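Subject: Re: [heo-dev] wrist camera self-mask and the planner's free-space map
List: heo-dev
In reply to: self-mask eats half the near field

On the heo-dev list, in May, a user at Skikcombe wrote:

> We run Heo with the stock self-mask on the wrist camera. The mask is a
> single polygon drawn for the fully open gripper and dilated by 11 px.
> When the fingers close, the polygon still covers where they used to be,
> so we lose depth there. When we shrink it, the fingertips leak into the
> occupancy map and the planner refuses to descend because it believes
> there is an obstacle just in front of the tool. Is there a supported way
> to have the mask follow the finger joint? We are on the Ullard driver,
> if it matters.

Yes, since the last release, but it is off by default and the docs are thin. Set self_mask.mode to "articulated" and point self_mask.model at the gripper URDF. The node then renders the links into the wrist view once per depth frame, using the finger position interpolated to the image timestamp. The polygon file is ignored in this mode, so you can leave it in place.
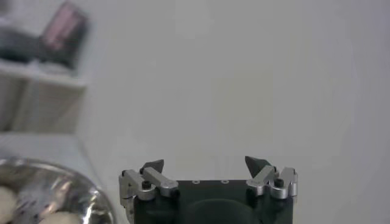 The renderer is only as good as the link geometry you feed it, and the stock Ullard URDF is poor in this respect. It has one convex hull per finger, covering the linkage and the fingertip together. With the fingers spread wide, the hull fills in the notch between the silver link arm and the dark pad above it, and you mask background that the camera can see perfectly well. Split it into at least two meshes per side, link and tip. We did this at Prellen and the masked area dropped enough that the planner stopped treating the near field as unknown. You can keep the dilation, but bring it down to 5 px. Below that, calibration error in the hand-eye transform starts to show as a thin outline of occupied voxels.

> The other half of the problem is that the map then fills up with junk
> anyway. We clear voxels by ray casting, and anything reflective or
> transparent gives us either a hole or a ghost. Right now we have a
> blanket confidence threshold and it throws away good returns too.

Do not do this with one threshold. The confidence value from the stereo matcher reflects texture and left-right agreement, and a blank wall scores nearly as badly as glass. If you raise the threshold until the glass goes away, the wall goes with it, and the planner is left with unknown space exactly where it needs a boundary.

What we use is a per-segment policy. The segmenter labels each region as opaque, specular or transparent, and the map update branches on the label:

opaque: mark and clear as usual
specular: mark at half weight, never clear
transparent: ignore matcher depth, insert the fitted surface, never clear

The "never clear" part matters most. A ray that passes through glass and lands on the panel behind it is a valid measurement of the panel, and standard ray casting will use it to delete every voxel on the way, including the ones the glass is in.

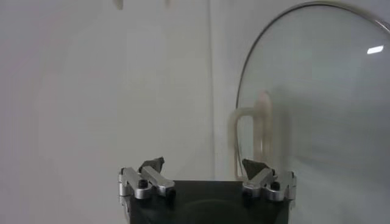 For the fitted surface we only support planar objects with a visible rim. The fit takes rim pixels, which usually do return depth, and solves for a plane and an ellipse in the image. A partial arc is fine. Our test setup includes a round glass lid standing upright against a pale background, with part of the lid out of view and a beige plastic holder over its left edge, and that is a fair sample of what the fit has to cope with. Two things to watch:

1. Anything overlapping the rim has to be segmented separately, or its edge pixels pull the ellipse inward. The robust loss handles a narrow occluder but not a wide one.

2. The self-mask must be applied before the rim extraction. With the tip close to the lid, an unmasked fingertip edge joins the rim contour and the fit tilts toward the camera.

Point 2 is why I would fix the articulated mask first. Most of the reports of ghosts near glass that I have looked into went away once the finger outline was gone.

Cost: our regression bag has 1575 frames. With the polygon mask and the blanket threshold, 176 of them produced a planner rejection with the tool in free space. I have not rerun the full set with the plane fit enabled, so I have no matching figure to offer. The render step runs on the GPU and has not been our bottleneck — the segmenter is.

One known bug: if the finger joint state arrives late, the node falls back to the last pose silently. Set self_mask.max_state_age to something short and it will drop the frame with a warning. I would like to make that the default. Objections to the list, please.

If you can post your URDF and a short bag with the fingers going through one full close, I will check the mesh split against it.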